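The Ferry Question in Plistholm

The last boat from Plistholm to Dramgate leaves at 6:40 in the evening. Miss it and the way home is a bus around the head of the inlet, with a change at Matar and a long wait if the first bus is late.

That could soon change. The regional council is due to vote this August on a fixed crossing, a low road bridge with a lane for bikes and a walkway on the south side. Plans for a bridge have come up 4 times before. Each one was dropped, twice over money and twice over where to put the Dramgate end.

Supporters have gathered 2,497 signatures. Maysoun Aoun, who runs the campaign from her kitchen, works at the hospital in Dramgate and takes the first boat most mornings. "When there's fog, I'm late," she said. "My patients are late too. We've built our lives around a timetable."

The bridge would cut the trip to 11 minutes by car. The ferry takes longer than that just to load on a summer morning, and in winter it carries far fewer people than it costs to run.

Imad Issa is against it. He has worked the boats since he left school and now captains the Hindumano, the older of the two. The ferry company employs 113 people on both sides of the water -- deckhands, mechanics, ticket staff -- and he doubts many of them would find other work nearby. He also thinks the low design would close the upper inlet to sailboats, a point the planners dispute.

There is a middle plan. It would keep one boat for foot passengers and add a late sailing, paid for with a small charge on cars. Aoun calls it a delay. Issa says he could live with it.

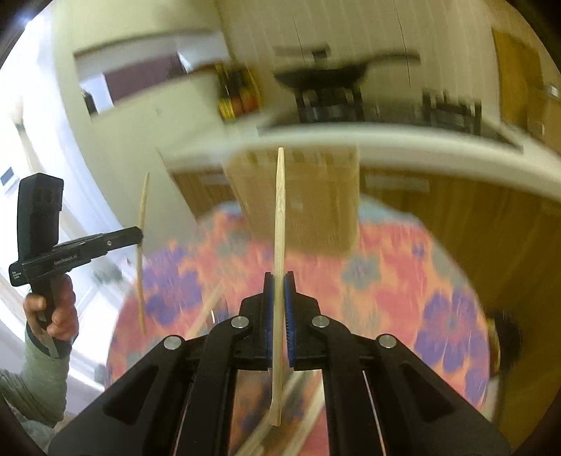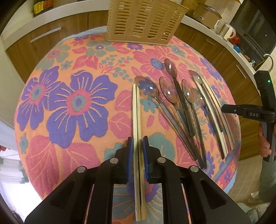
Who would pay for the bridge?

The region would cover most of the cost and the two towns would split the rest, with a toll on trucks for as long as the loan runs.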